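Brundum Books - stockroom and packing check, May 4, 2021
Checked by: Maxine Halliday

1. Humidity in the map cabinet. FAIL. Reads 60. The atlases have begun to curl like old sandwiches.

2. Bookends on tall folios. OK, apart from the Leitão set, which leans on its neighbor and always has.

3. Condition slips match the stock. 26 pulled, 2 wrong. One "near fine" had no back board. Near what, I'd like to know.

4. Foxed and musty books kept apart. OK. The Barness sermons are in their own box and may stay there until the Last Judgment.

5. Mylar jackets. Shelf 16 still not done. It was not done in February either.

6. Outgoing parcels. Corners padded, invoice inside, no newspaper touching cloth. OK - though whoever wrapped the Molen catalogs used enough tape to moor a boat.

7. Catalog records backed up off the premises. FAIL. Last good copy is from February. Please don't write descriptions you would hate to write again.

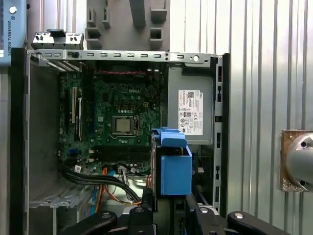 Benvinda Abreu writes that item 3 is unfair, as the back board was in the box when she graded it, and would somebody please look under the packing table before the slip gets changed.

Noted. Slip left as is until the table has been looked under.

8. Step stool. Wobbles. Use the other one.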